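Reviews > Laundry & Cleaning > Drying Racks > Lunico Fold-Flat Drying Rack

Lunico Fold-Flat Drying Rack, long-term review

I bought the Lunico in February to replace a Grollirden rack that had started to lean. The Grollirden was fine for what it cost, but the plastic feet went first and after that it never stood straight on a tile floor. I wanted something with metal joints that would still go behind a door when folded. The Lunico does both, with a few complaints I will get to.

It ships in a flat box and takes very little putting together. The two side wings are already attached. You push four end caps onto the legs, snap in the cross brace and you are done. The instructions are one sheet with drawings and no words. The drawing for the brace shows it upside down, or at least it was upside down compared to the one I got, so check that the notches face the floor before you snap it in. It is hard to get back out.
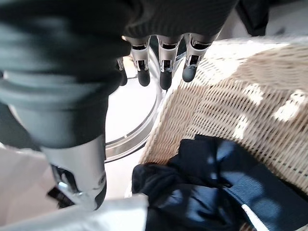 Open, the rack takes one full load from my washer if I leave out the sheets. Shirts go on the wings, socks and underwear on the lower rails, jeans over the top bar. The lower rails are too close together for bath towels. A towel hung there touches the next rail and stays damp along the fold. Hang towels on the wings and put shirts somewhere else that day.

Drying time depends more on the room than the rack. In my spare room with the window cracked, T-shirts hung before bed are dry by morning. Jeans need until the next evening. With the window shut and the heat off, add half a day to everything. The Grollirden was no better or worse in this respect.

I do a white shirt and a few dark things most weeks and dry them on the same rack, dark on the bottom. I have had no color transfer and no rust marks. The coating on the rails is smooth and wipes clean with a damp cloth. There is one small chip where the left wing folds against the frame, and I touched it up with clear nail polish in case it rusts. That spot rubs every time you close the rack, so I expect yours will chip there too.

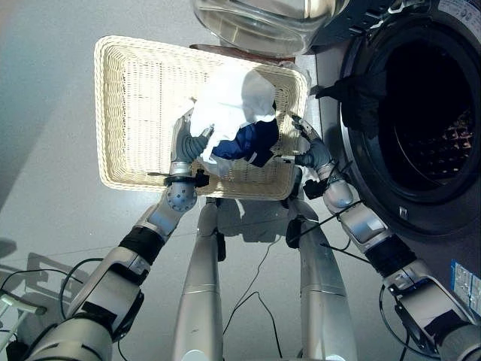 A white cloth and a navy piece in a wicker basket.

Some notes on the basket, as a few people asked what to use with a rack like this. Any basket that is wider than it is deep will do. You want to be able to see what you are picking up. I used a tall hamper for years and always ended up with the socks at the bottom and the heavy things on top of them. A shallow one also sits on a chair next to the rack, and that saves bending. If you go with wicker, run your hand along the inside before you put anything knitted in it. Loose ends will snag a sweater.

Stability is good with one exception. With both wings loaded evenly it does not move. Load one wing with wet jeans and leave the other empty and it tips. I had it go over once on a Friday night and it took a lamp with it. Load the wings in turn, a piece on one side and then a piece on the other.

The locking arm on the right wing is stiff. It was stiff out of the box and a drop of oil only helped for a week or so. You need two hands, one to lift the wing and one to press the catch. Anyone with sore hands should try it in a store first. The Quintela rack, which I borrowed for a couple of weeks before buying this one, has a sliding collar that is much easier to work. It also takes up more floor and does not fold as flat, and for my apartment that settled it.
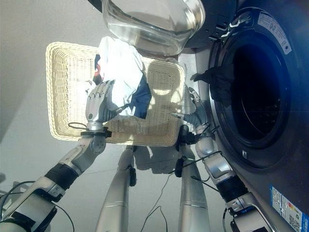 Folding it away takes less than a minute once it is empty. Lift both wings, release the brace with your foot and push the legs together. It stands up by itself when closed if the floor is level. On carpet it slides down the wall, so I put a hook behind the door. The hook is from Besitz and cost very little.

I have used the rack for about 50 loads now. Nothing has bent. One end cap came off and I glued it back on. Lunico sells spare caps in packs of 2, but the shipping costs more than the caps, so glue is the better option.

Good: folds flat, metal joints, smooth rails, steady when loaded evenly.

Bad: stiff catch on the right wing, lower rails too close for towels, chips at the left fold, poor instructions.

I would buy it again for a small place. If you have a laundry room and can leave a rack open all week, get the Quintela.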